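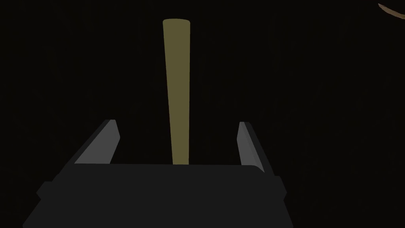 Wrist view in the Brullar sim, olive rod standing up between the fingers. Nearly everything past it is black.

OK so I've spent two weeks of evenings with the Brullar simulation kit and I have opinions. Thread, because a few of you asked and my DMs are a mess.

What you're paying for: a simulated arm with a two-finger gripper, a wrist camera, a bunch of starter tasks and a scripting layer on top. The seat I'm on is the one-year license, 3,690 before tax. The renewal is 2,814, so the first year hurts the most.

Install was painless! I had it up before my coffee was done. Then I lost most of an evening to the license server, which wanted a port my router really did not want to give it. Support (hi Khang Lại, you're a saint) answered the same night and sent me a config file that fixed it.

I started with the rod task since it's first in the menu. The look is super plain - flat grays, simple shapes, no fancy reflections. I don't mind at all. If you want pretty renders for a pitch deck, Stirnia is more your thing, and you'll pay for it in frame rate.
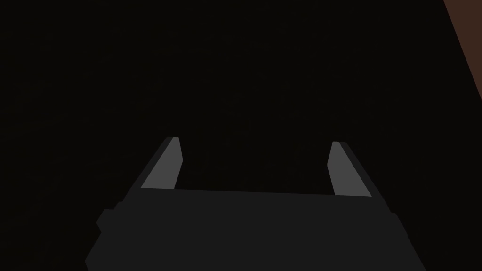
2 min read

My main gripe is the default lighting. Look how dark that is. The pads on the inside of the fingers come through fine, you get that bit of reddish brown up in the right corner, and the rest of it might as well be outer space. When I'm writing a grasp script I want to see what I'm reaching for.

You can change it, but the setting lives in a text file and not in the menu. It's called ambient_floor and the manual gives it one sentence. I went looking for a slider for way too long.

Good stuff now. The scripting is lovely. Opening and closing the gripper is one line, moving the wrist is one line, and when I fat-finger a joint limit I get an error written by a human being. I came over from Lalitz, where the same mistake gets you a number and a shrug.

Resets are quick too. I can rerun a task over and over while I fiddle with the approach angle and it never makes me reload the whole world. That alone has saved me hours.

Less good: there are only 4 camera presets and 2 of them are so close together I keep picking the wrong one. Custom views exist but they don't save with the project, they save with the user. Vinzenz Sutter opened my project on his machine and got completely different views. We were on the phone for a while before we figured out we weren't looking at the same thing, lol.
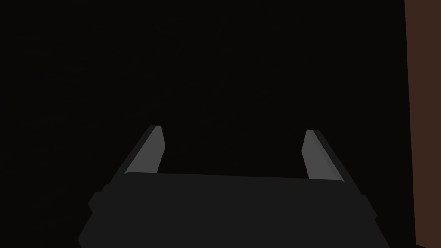

Jaws open, nothing in them, brown surface running down the right side. Still very dark in there!

A couple people asked about the Thân add-on for force feedback. I haven't bought it. The trial version is supposed to land in February and I'll wait for that before I put more money in.

Would I renew? At the lower price, yeah, I think so. If they put the lighting in the menu and let me save my cameras with the project I'd stop complaining almost entirely.

If you're on a student budget, write to them before you click buy. There's a classroom seat that isn't on the pricing page, and Khang can tell you if you qualify.

Going to try the drawer tasks this weekend. If anyone has a working approach script for those, please send it my way - mine keeps coming in too low.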